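This site uses cookies to remember your settings. Accept | Manage

Pre-purchase inspection checklist: two-arm robot with jointed hands, bathroom tasks
Site: Jallura, mock bathroom bay
Budget line 538, Allthorpe equipment plan, second revision

Complete one sheet per bay before the order is released. Mark each line OK, HOLD or N/A.

1. Floor and access
1.1 Walkway to the vanity free of cables and tools – HOLD. Price cable covers with the robot, not from the maintenance budget.
1.2 Floor covering fixed, no raised joins – OK
1.3 Standing distance for staff marked on the floor – HOLD. Tape is 116 in the stores catalogue.

2. Power
2.1 Wall outlets tested and labelled – OK
2.2 Separate supply for the charger – HOLD. Nistor quote 1,711 for the new circuit, fitting included.
2.3 Power strips kept off work surfaces – HOLD

3. Arms and hands
3.1 Cables clipped along the full length of each arm – HOLD. Ask for a sleeve as part of the offer.
3.2 Spare finger pads listed as a separate item – OK, 290 per set
3.3 Hand covers: cleaning method stated in writing – HOLD

4. Fixtures
4.1 Towel bar brackets load-checked before any pulling task – OK
4.2 Small items on the counter replaceable from stock – OK
4.3 Glass near the working area included in the risk sheet – HOLD

Bay and tasks covered by this sheet:
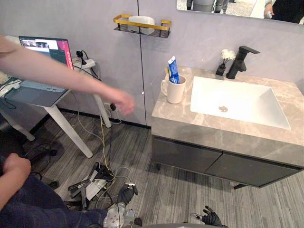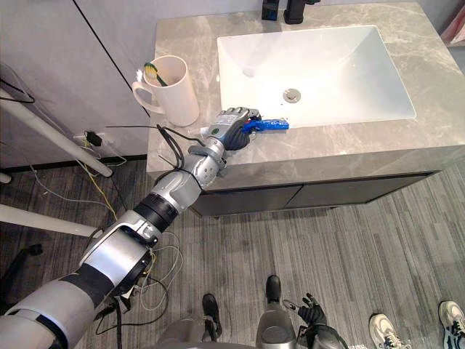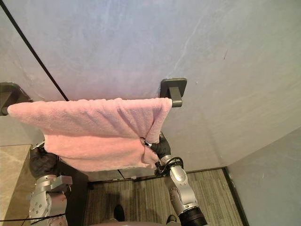
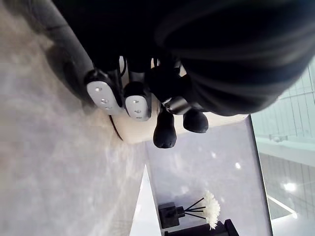

Comments (2)

Flamcombe: Line 2.2 should come out of the building budget. We put our circuit under equipment and it used up the money set aside for spare pads. I would also add a line for the emergency stop – who holds it, and whether a second one is in the price.

Allthorpe: Agreed on the stop, it goes in as 3.4. Line 2.2 stays where it is until February.

4 shares | Back to top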